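Bench robot cell – pre-run safety and good practice checklist, with comments
Sheet in use on the block-sorting bench. Filled in by Raghavendra Rajan, December round.
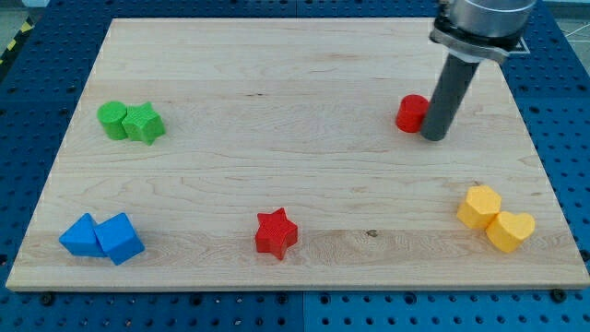 Marks used: OK, NOT OK, N/A, and QUERY where I think the question itself is the trouble. The old sheet from Goltier had no QUERY column, so every odd answer went down as OK. I have added one and intend to use it.

PART A – BEFORE POWER

A1. Floor tape in place and unbroken on all open sides.
OK. Tape is a reminder to people who already know the rule. Please stop listing it as a guard in the risk assessment.

A2. Work board bolted down, all bolts checked by hand.
OK. Checked with the key, no movement. The Vollora template says "visually confirm". A bolt can look perfectly good and turn with two fingers. Wording changed on our copy.

A3. Board surface free of splinters, raised grain and glue.
OK. Wiped down. A knot in the wood is not a defect and does not need reporting again.

A4. Rod tool seated and clamp tight.
OK. Witness mark lines up. I would like to know who decided that a tool with a rounded end is "inherently safe". Rounded is better than sharp. It will still trap a finger against a board that doesn't give.

A5. Cables clear of the arm's full reach.
QUERY. Full reach, or the reach it uses in this task? The two are very different and the sheet does not say. I checked full reach. I suspect the last three sheets did not.

A6. Nothing on the table that isn't part of the task.
OK at 8.40. No mugs, no hex keys. Keys go back on the hook before power, every time.

PART B – STOPS AND LIMITS

B1. Emergency stop pressed, arm halts, restart needs a separate reset.
OK. Tested with the arm moving slowly. Testing it with the arm parked proves that the button clicks and very little else.

B2. Emergency stop can be reached from every place a person may stand.
NOT OK. Fine from the operator's chair. From the far side of the table you have to lean across the work to get to it. Second button asked for. Asked for last round as well.

B3. Speed limit set for shared working.
OK. Controller reads 500 mm/s in task mode. The Ejigu leaflet says the arm may be run at 1000 mm/s "with trained staff present". Training does not make anybody's hand move faster. We stay at 500 until someone shows me a measured stopping distance at the higher figure.

B4. Contact force limit set and tested with the gauge.
QUERY. Limit is set to 42 N and the gauge agrees. However, the gauge was pressed against the wrist. The part most likely to meet a person is the tip of the rod, a much smaller area, and the same force there is a different matter. Need a tip test before I sign this one.

B5. Lowest height of the tool set above the board.
OK. Set and saved. Check again after any tool change, including "quick" ones.

PART C – DURING THE RUN

C1. Blocks are reset by hand only with the arm paused.
NOT OK. Everyone says they do this. I stood by for one session and saw a hand go in to straighten a fallen block while the arm was still moving. No injury. I have written it up as a near miss and I don't accept that it was "only the once".

C2. Operator keeps eyes on the arm while it moves.
QUERY. The session log shows 102 moves in a row by one operator. I don't believe anyone watches 102 pushes of a small block with steady attention. Suggest a change of person or a proper break. "Stay alert" is not a control measure.

C3. Block hits the edge or leaves the board: stop, then pick up.
OK as written. The rule should also cover blocks that end up under the tool.

C4. Written or spoken commands checked before the arm acts on them.
QUERY. Flesico's guidance note says the software "will not carry out unsafe requests". I asked how that was tested and was sent the same note again. Until there is a better answer, treat the software as having no say in safety. The speed limit, the force limit and the stop button do that job.

PART D – END OF SESSION

D1. Arm parked, power off, key removed. OK.
D2. Near misses written down, including small ones. NOT OK – see C1. The book was empty before I opened it. I do not take an empty book as good news.
D3. Sheet signed by the person who did the checks. OK. Signing for a colleague is to stop.

RESULT
May be used at the present speed, one operator, nobody on the far side of the table while the arm is live. Not cleared for visitors.

Open items: B2 second stop button. B4 tip test. C1 reminder to all users, then a repeat watch without notice. C2 limit on session length. A5 wording.

R. Rajan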